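# Gripper tips from my bench, part 3

*11 July 2024*

Since the last page I've had a pile of mail asking which hand-held gripper to buy, and whether the soft black fingers are worth it over the hard ones. I've now spent a good few evenings squeezing things at the table, so I'll pass along what I've got (some of it will be wrong by August, I'm sure).

**Start with a bag, and skip the blocks.** Everybody tests on wooden blocks and everybody gets lovely results! Blocks are easy. A big slippery plastic bag with something light in it will tell you more in five minutes. It bulges, it shines, it slides off the pads, and if your fingers only touch at the tips you'll find out right away. Go for one with printing on it, too. When the letters bunch up you know where the film is creasing, and that's usually where the grip wants to be. 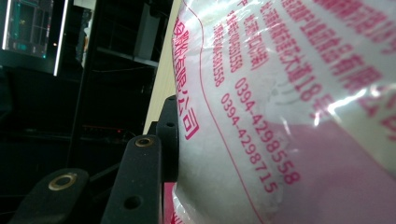

*Black fingers against the side of the big bag, red phone numbers and all.*

**Pinch from the side.** My first instinct is always to come down from the top, like picking up a kitten. With film that mostly gets you a handful of air. Come in level, let the finger lean on the bag before you close, and close slowly. Annatjie Hlongwane wrote in to say she does it in two squeezes - a light one to gather the plastic and a firmer one to lift - and I've switched to her way completely.

**Give every gripper the same chore list.** Mine is taped inside a cupboard door: bag, cup, spoon, sock, roll of tape. I do the whole list with one gripper before I touch the next, and I write down the drops as I go. My memory is terrible, and it always favors whichever one I paid more for. The Geveo cost me 184 dollars and I wanted it to win so badly. It came second. The Skatateo is uglier and squeakier and holds film much better, though it's hopeless with the sock.

**Watch your glare.** If you're comparing cameras along with the grippers (I am, heaven help me), shiny plastic is the hardest thing you can put in front of one. I ran the same bag under the ceiling light and then under a desk lamp bounced off the wall. Bounced is kinder by a mile. You lose a little brightness and you get the print back. Try moving the lamp before you spend money on another camera.

**Sort out the cable before you sort out anything else.** I lost a whole evening to a grip that kept drifting left, swapped the pads, swapped them back, and it was the cord tugging on my wrist the entire time. Leave a generous loop. If it has to go over the table edge, let it hang free where your elbow won't catch it.
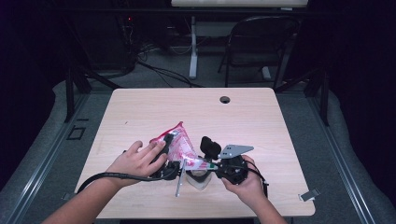

Use both hands for the fiddly parts, and keep a small dish nearby for screws. I tighten a little on each fastener and go round again, the way you'd do a car wheel. My screwdriver set dates from 1987 and it's still better than the ones that come in the box.

**Wipe the pads.** Soft black pads pick up dust and lint like crazy, and a linty pad slips. A damp cloth is plenty, then let them air dry. Vlastimil Holub swears by dish soap, and his pair has done some 500 lifts on the Kruger handle without going shiny, so maybe I should listen to him.

**Don't fall for grip strength.** The Hanetham could crack a walnut, and it crumpled every plastic cup I gave it. For household stuff I'd take a weak gripper with a nice even close any day.

I still haven't done the controllers properly. The little thumb wheel is winning so far, but my thumb gets sore. If you've found one with a softer spring, write and tell me which!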